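Elastomer friction

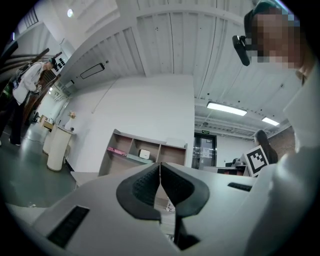

Elastomer friction is the resistance to sliding between a rubber or rubber-like material and a harder surface. It differs from the friction of metals and most hard plastics in that the friction coefficient is not constant. It changes with load, sliding speed, temperature and surface texture, and values above 1 are common on clean, dry surfaces.

Mechanisms

Two main contributions are usually separated. The adhesion component comes from molecular attraction across the real area of contact. Soft materials conform closely to a surface, so this area is large compared with that of a metal under the same load. The hysteresis component comes from energy lost inside the rubber as it is deformed by the high points of the opposing surface and then recovers. Adhesion is the larger term on smooth, clean glass or polished steel. Hysteresis dominates on rough or lubricated surfaces such as wet pavement.

A third term, sometimes called the cohesion or tearing component, covers the work done in removing particles from the rubber. It is small except under severe wear.

Effect of load

The friction coefficient of an elastomer generally falls as normal pressure rises. At low pressure the real contact area increases almost in proportion to load. As pressure climbs, the contact area approaches the apparent area and can grow no further, while the load continues to increase. Soft compounds reach this limit sooner than hard ones.

Effect of speed and temperature

At a fixed temperature the coefficient rises with speed to a maximum and then drops. Raising the temperature shifts the curve toward higher speeds. For many compounds, results taken at different temperatures can be combined into a single master curve by a shift along the speed axis, using the same transform applied to other viscoelastic properties. Frictional heating limits the method at high speeds, and tests intended for master curves are normally run slowly.

Surface patterns

Grooves, dots and ribs are molded into rubber surfaces for several purposes. On wet surfaces they give liquid a path out of the contact and allow the raised areas to reach the substrate. On dry, smooth surfaces a pattern often lowers friction slightly, as it reduces the available contact area. Pattern depth also affects local stiffness: tall, narrow features bend under shear and may lift at the trailing edge.

Measurement

Common arrangements include the flat sled, the inclined plane and the rotating disk. The Koivisto sled, a laboratory variant, carries 4 specimens on independent pivots so that each keeps full contact with the track. In a review of 3,423 sled runs, Dirceu Paiva found that specimen cleaning had a greater influence on scatter than small differences in hardness. Readings are usually discarded for the first 20 strokes, during which mold release agents and surface bloom are worn away.

See also

Hysteresis
Stick-slip
Viscoelasticity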